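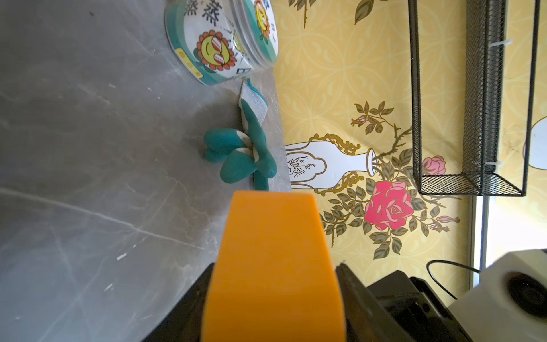
Print this page | E-mail this to a friend

Which gripper fingers should you start with for picking up cloths and jars around the kitchen?

Start with wide, flat fingers that have a bit of give, and save the narrow hard ones for small stuff.

I've been swapping fingers at the counter all November and I'm having a ball with it! My first set came from Stelios Lambrakis, who prints his own, and the second is the Stalard pair. Same arm, same controller, same two jobs: pick up a bunched cloth, pick up a plastic jar on its side.

Cloth tips. Come straight down over a fold and close slowly. The Stalard fingers like 70 percent closing speed on my controller, and anything faster pushes the cloth along the marble. Aim for the fattest lump — a tag or a thin corner slips out.

Jar tips. Line the fingers up across the jar so they close on both sides at once. Go in at an angle and it'll roll (mine made it to the floor, lid and all). A folded towel behind it helps while you're learning.

Camera tips. A wrist camera is wonderful for the last few inches, but check that you can still see a fingertip when the gripper is closed. Wipe the lens after any cooking! Morning light from the side suits mine best.

Next I want to try the Prirndale soft pads that Aliki Sarantis keeps raving about. She runs hers with 2 strips of drawer liner glued on, and I've already cut mine.

Print this page | E-mail this to a friend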